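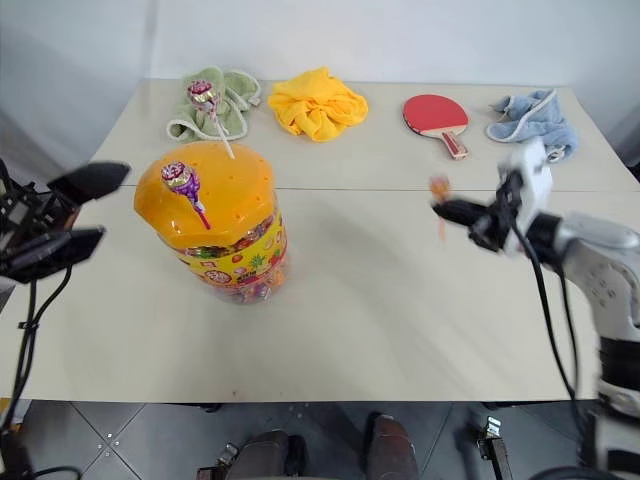
Where did the lollipop jar at the Siddale rec room come from? Driss Younis brought it in at the start of December, and it has been refilled more times than I'd like to admit.

I stopped by before the evening session to see how the new table tennis club is getting on, and I came home with a purple tongue, so there's your review. The club has 22 players signed up now, which is pretty good for a town that mostly knew the game from somebody's basement! They play next door in the big hall, and the side room with the white walls is where everybody drops their stuff – towels, cloths, the odd paddle – and hangs around talking until a table opens up.

The jar is the big attraction for the kids (and for me). It's the clear plastic kind with an orange lid full of little holes, so you can stand the lollipops up in it, and there are wrapped candies down below if you're not a lollipop person. Driss says the rule is one per match, win or lose. I didn't play a match. I had one anyway.

Milan Van der Linden runs the beginners' hour, and he told me the fundraiser for new nets has reached $3473, with most of it coming from the bake sale and a very nice check from Avram Hardware. He wants two more tables by spring, and he'd also like people to please take their towels home. There's a pile of them every single night, he says, and he's done washing them.

Beginners start at 6 and go until 6:45, and the regular games run after that. Kids under 12 need a grown-up with them. Paddles are free to borrow, but the good ones go fast, so get there early if you're picky – I was handed one with hardly any rubber left on it last time and I'm still a little sore about that.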